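Re: [workshop-list] Handheld gripper, second build
September 2021

Karlijn Dekker wrote:
> The Dolan print holds up well and the trigger is smoother than
> the one I made in May. I did 27 folds at the Cundthorpe shop and
> 16 came out square. I think we can freeze the design and print
> the other nine shells.

Karlijn, I'd hold off on the nine shells. 16 out of 27 is a bit better than a coin toss, and you were the one doing the folding. A person holding the thing corrects for bad jaws without noticing. Bolt the same jaws to an arm and I expect that number to drop a lot. 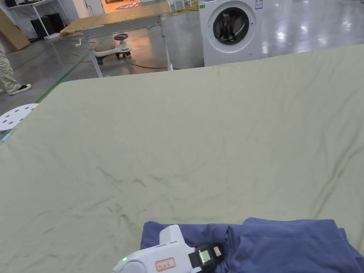 My bigger worry is the weight out on the side. The spring in the trigger can be swapped in five minutes, but a lopsided body is a reprint. On this build the black module with the little screen sits on the right of the shell, and I don't see anything on the left to balance it – an indicator light doesn't count. Try an hour with it and see what your wrist says. I'm also not sold on practicing on a big flat sheet with one blue cloth bunched on top. Dull green under dusty blue is easy to tell apart. Put a green shirt on that green sheet and then give me a number.

As for the Eralel motor, 57 dollars each is too much until somebody has run one warm for a whole evening. I'll bring my old one and a kitchen scale. If the balance is fine I'll say so on the list.

Related threads
Metden controller board, which firmware?
Trigger springs, leftover stock
Shell cracked at the screw boss (again)
Dolan print settings

Contact the list owner | Back to top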